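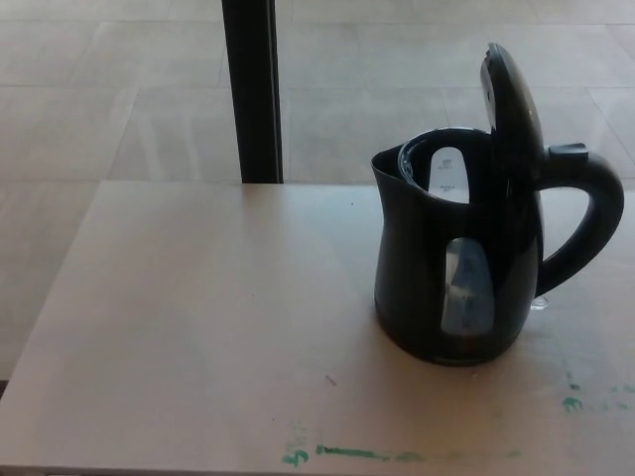 ## 4. Common Property and Its Upkeep

The previous section dealt with how members of the two cooperatives divide the yearly surplus. We turn now to a smaller matter that came up in the interviews more often than we had planned for: who looks after the things that belong to everyone. The literature on worker ownership has a great deal to say about machines, buildings and retained earnings. It has much less to say about chairs, hand tools, coats for the cold store and the contents of the kitchen. An electric kettle (Figure 4, lid open) is a cheap object with a short working life, and it would not appear on the balance sheet of either firm. Objects of this class were nonetheless the subject of many of the disputes that our respondents chose to tell us about.

### 4.1 The two rule systems

Drulleck, the joinery cooperative in Frerichs, treats all shared goods as the property of the firm. Its rulebook makes no distinction by value. A member who breaks a cup and a member who breaks a band saw are, on paper, covered by the same clause, and both must report the loss to the shop meeting. In practice the clause is used for tools and left alone for everything else. Replacement of minor goods is paid from a house fund, which is filled by a fixed deduction from each member's monthly advance.

Curkosis, the bakery and catering cooperative on the Fiken side of the river, has no house fund. Each work group receives a small budget every October and may spend it as it likes. Groups that overspend are expected to cover the gap themselves. Groups that underspend keep the remainder, and most of them let it build up toward a larger purchase. One group had been carrying money forward in this way for several years and could not agree on what it was for.

The two firms together had 106 members during the period of study. Of these, 23 agreed to be interviewed, and most were seen at the workplace during a break. We did not ask about shared goods in the first round of interviews. The question was added after several members raised it on their own when asked a general question about fairness.

### 4.2 Contribution and use

The main complaint at Drulleck concerned the deduction. It is the same for every member, although part-time members spend fewer hours on the premises and use the common rooms less. Several of them called it a flat tax. Full-time members tended to answer that the amount was too small to argue over, and some added that part-time members were also less likely to be present when things had to be cleaned or repaired. The shop meeting had twice considered a deduction scaled by hours and twice set it aside. The minutes record that the bookkeeping was thought to cost more than the correction was worth.

We read this as a case where equality of payment was kept for reasons of convenience and later defended as a principle. Older members described the flat deduction as part of what made the firm a cooperative. The founding papers do not support this. The first version of the rulebook left the rate open, and the flat rate came in with a change of accounting software.

At Curkosis the complaints ran between groups. The early shift, which starts at 4 in the morning, has more members than any other group and receives the same budget. Its members also share their kitchen with the delivery drivers, who belong to a different group and hold a separate budget. Each side reported that the other was slow to replace what it wore out. Neither side wanted a joint budget — the early shift feared it would lose control of its savings, and the drivers feared they would be outvoted.

### 4.3 Unpaid upkeep

In both firms the physical work of upkeep fell on a small number of people. At Drulleck the rota for the common rooms was still posted but was no longer followed. At Curkosis no rota existed. When asked who did the descaling, the washing up and the ordering, respondents in both places usually gave the same few names, and those named usually confirmed it. None of this work was counted as hours.

This is a familiar result from studies of households and of volunteer associations. It is of some interest here because both firms have formal means of counting labor and use them with care in production. A member of Drulleck can claim hours for sharpening a chisel. The same member cannot claim hours for cleaning the kitchen, even though both tasks maintain goods owned by the firm. Respondents found the distinction hard to explain when it was put to them. The most frequent answer was that it had always been done that way.

It could be argued that members prefer to keep some tasks outside the accounts. Four respondents said as much, and one described the kitchen as the only part of the building where she was not keeping track of her time. We take this view seriously, but it was not shared by the members who did most of the cleaning. They were close to unanimous in wanting the hours counted.

### 4.4 Limits of the evidence

Our account relies on what members told us and on the minutes they allowed us to read. The Curkosis groups do not keep minutes of their spending decisions, so the comparison leans on interviews for that firm and on documents for Drulleck. Members who had left either cooperative were not contacted. Their reasons for leaving may well have included matters of this kind, and Section 5 returns to the question using the exit letters held at Drulleck.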